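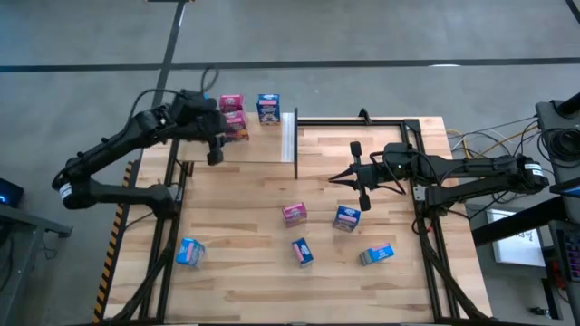
Chá em caixinha Hanora -- linha completa

A Hanora faz chás e infusões em caixas pequenas, daquelas que cabem na gaveta do escritório ou no bolso de fora da mochila, e a linha completa já está no nosso catálogo. Quem acompanha a loja sabe que a gente provava as amostras desde novembro e não falava de outra coisa! São misturas de folha partida, em saquinhos de papel sem grampo, com um sabor bem mais cheio do que se espera de um saquinho.

O que vem na caixa

Cada caixa traz 7 saquinhos embalados um a um. Parece pouco, e para quem bebe três canecas por dia é pouco mesmo, mas o formato foi pensado para experimentar: leva-se uma de cada, descobre-se a preferida e depois passa-se para a lata de 125 g, que rende bastante e custa menos por xícara. A lata traz folha solta, então é bom ter um infusor em casa (o de malha fina, porque o rooibos escapa pelos furos grandes).

Os sabores

Mabula -- rooibos com casca de laranja e um toque de cravo. Sem cafeína, encorpado, lindo com leite. É o que mais sai à noite, e o meu favorito desde a primeira prova.

Zerkum -- chá preto forte, de folha bem partida, com cardamomo. Aguenta leite, aguenta açúcar e aguenta ser esquecido na caneca um minuto a mais. Para o café da manhã não há melhor na linha.

Fodham -- verde com hortelã e capim-limão. Leve, ótimo gelado. Atenção à temperatura: com água fervendo amarga depressa.

Hibisco da Casa -- hibisco, maçã seca e gengibre. Ácido, de cor intensa, e faz um xarope espetacular para água com gás (receita mais abaixo).

Como preparar

Rooibos e hibisco: água fervente, 7 minutos, caneca tampada. Pode deixar mais, não amarga.
Chá preto: água a 94 graus, de três a quatro minutos. Sem termômetro, é só desligar a chaleira, abrir a tampa e esperar um pouquinho.
Chá verde: água bem mais fria, dois minutos e tira-se o saquinho sem pena.

Xarope de hibisco

Dois saquinhos de Hibisco da Casa, uma xícara de água fervente, meia xícara de açúcar. Deixe em infusão até esfriar, retire os saquinhos, leve ao fogo baixo com o açúcar até engrossar de leve. Guarda-se na geladeira em vidro limpo por uma semana. Com gelo e limão fica uma maravilha, e por cima de iogurte também.

Quem faz as misturas

As receitas são de Adhiambo Urio, que começou vendendo rooibos a granel numa banca de feira e ainda prova cada lote antes de ele ir para a embalagem. Conversamos com ela sobre o cravo do Mabula, que mudou de fornecedor neste ano: "O anterior era mais picante. Este é mais doce, e tive de baixar a laranja para os dois não brigarem." Provamos as duas versões lado a lado e a nova ganhou fácil.

Ficha do produto

Formato: caixa com 7 saquinhos ou lata de 125 g
Referência da caixa sortida: HN-566
Conservação: lugar seco, longe da luz e de temperos fortes
Cafeína: presente no Zerkum e no Fodham; ausente no Mabula e no Hibisco da Casa

Comentário de cliente

"Comprei o Zerkum para visitas e acabei tomando tudo sozinha. Só achei a aba da caixa dura de abrir na primeira vez. Já pedi a lata." -- Mateja Karagiannis

Envio

As caixas seguem em embalagem de papelão com enchimento de papel. A caixa sortida traz os quatro sabores, e dá para trocar um deles por outro repetido: basta escrever o pedido no campo de observações ao fechar a compra. As latas são enviadas à parte quando a encomenda é grande.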